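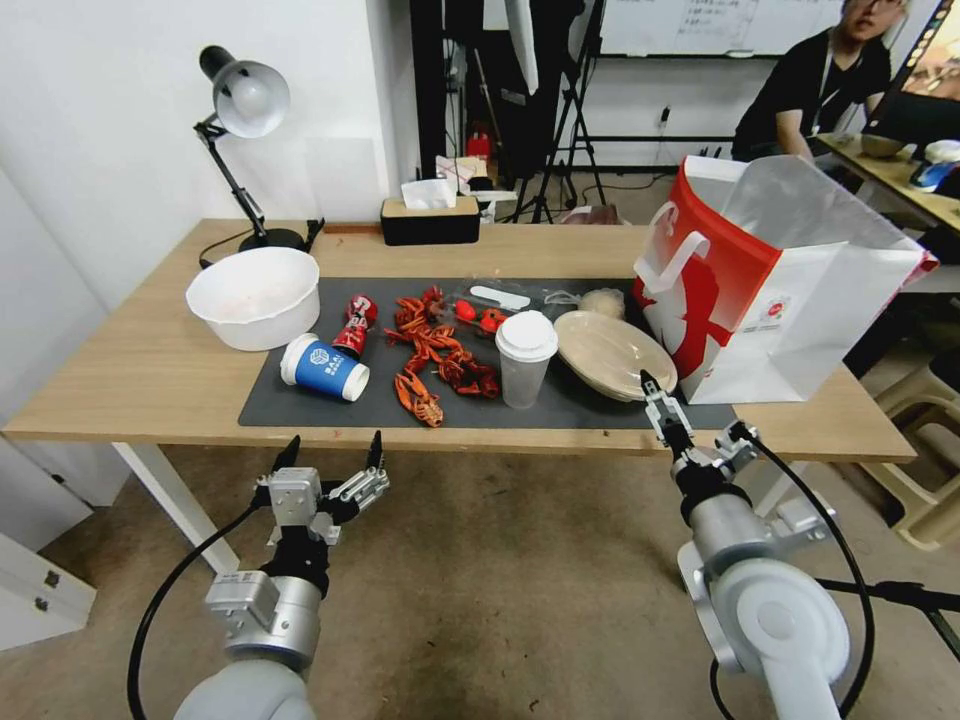

Food items, toy objects and a white plastic bowl on a wood-topped table.

Home | News | Sports | Running | Results | Contact

Hernville road race moves to net time for age-group places

Print this story | E-mail this story

24 June 2026

The Hernville to Bridotow road race will use net time to decide age-group places this fall, ending the use of gun time for all but the leading positions. The change was published with the revised race rules on the event's website.

Gun time runs from the starting signal to the moment a runner crosses the finish line. Net time begins when the runner's chip crosses the mat at the start. In a small field the two figures are close. In Hernville, where the starting street narrows after the post office, a runner at the back of the field can lose more than a minute before reaching the line.

Last year's race had 964 finishers. Entries for this year stood at 1,001 when the first registration period closed, the highest total at that stage since the course was changed to finish in Bridotow.

"The start is the same width it was when we had a third of the entries," said race director Abdelkrim Belkadi. "We can't widen the street, so we looked at the timing."

Under the revised rules, the overall winners and the next nine places in both the men's and women's races will still be set by gun time. All age-group awards will be set by net time. A runner who places in the overall top ten is removed from the age-group standings, as before. Ties in net time will be broken by gun time, with the earlier finisher placed first.

The field will also be split into 2 waves. The first will be limited to 800 runners, seeded by a finishing time from any certified course run since March of last year. Runners who do not submit a time will be placed in the second wave, which starts six minutes later. Requests to move to a later wave will be accepted at packet pickup. Requests to move forward will not.

Runners in the second wave remain eligible for age-group awards. They are not eligible for overall places, and the entry form now carries a box to confirm that this has been read.

Timing will be handled by Grivetti, which replaces the hand-recorded backup used at the finish with a second set of mats placed five meters behind the first. If a chip is missed at the primary line, the reading from the second set will be used with a fixed correction. A third set will be installed at the Zaki bridge, close to the halfway point. Runners with no bridge reading will be listed as unconfirmed until their result has been reviewed.

Said Zerouali, who coaches a club group in Bridotow, said the net time rule was overdue but questioned the seeding window.

"Someone coming back from an injury may have nothing recent to send in," he said. "They go in the second wave, and then they spend two miles passing people."

Belkadi said the window would be looked at again after the race and that no exceptions would be made this year.

The course itself is unchanged. It leaves Hernville on the river road, crosses the bridge and follows the east bank to the track in Bridotow, where runners complete one half lap in lane three. The time limit is measured from the start of the second wave. Protests must be submitted in writing at the results table within 30 minutes of the posting of provisional results.

Wave assignments will be sent by e-mail with bib numbers.

Print this story | E-mail this story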